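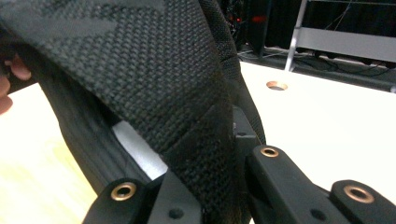

The Strap Is Where They Cheat You

By Olga Carvalho

Every few years somebody tries to sell me on the idea that a backpack is a piece of equipment. It has a system. It has a suspension, like a truck. The last one I looked at, a Ketulik, came with a booklet of 17 pages explaining how to wear it, and I have been wearing bags on my back since first grade without written help.

I don't buy it, and lately I don't buy the bags either.

What a backpack does is hang off two straps. Everything else is a sack. You could carry your lunch and your library books in a pillowcase if somebody sewed decent straps to it, and yet the straps are the part no ad ever lingers on. The ads are about pockets. There is a pocket for your sunglasses and a pocket for a pen, and I have never met a person who keeps a pen in the pen pocket past February.

My own bag, black webbing and black padding like half the bags on any bus, gave out at a seam. The cloth was fine. The zippers were fine. The stitching let go at the spot where the strap folds back on itself, and down went a bag with plenty of years left in it. I took it to Rüdiger Weidemann, who fixes shoes and luggage on my street, and he didn't even ask where the problem was. He turned it over and put his thumb on the place.

"Same as the others," he said. He charged me less than a sandwich.

I asked him whether the expensive ones hold up better. He shrugged and said some do. He likes an old Sampaio he has had on his shelf for ages, and he showed me the webbing on it, thick and tight and ugly. He also showed me a Rullico with beautiful quilted padding that was sewn down with one line of thread. One! I would not hem a curtain that way.

Padding is the other thing I have my doubts about. Press it in the store and it feels like a mattress, so you hand over your card. Then you load the bag with a laptop and a wet coat, and the foam goes flat as a cracker and stays that way. My friend Rawan swears by hers and tells me I pack too much. She may be right. But a bag that only works when it's half empty is a strange thing to pay extra for.

I know the answer I'll get, that people want cheap and light and this is what cheap and light looks like. Fine. Then sell it as cheap and light, and leave the word "lifetime" off the tag. Kison's lifetime guarantee, which I read twice, leaves out "normal wear at stress points" — in other words, the straps.

So when you shop, skip the pockets. Pull the strap hard and look at where it folds. If the clerk gives you a funny look, pull the other one too.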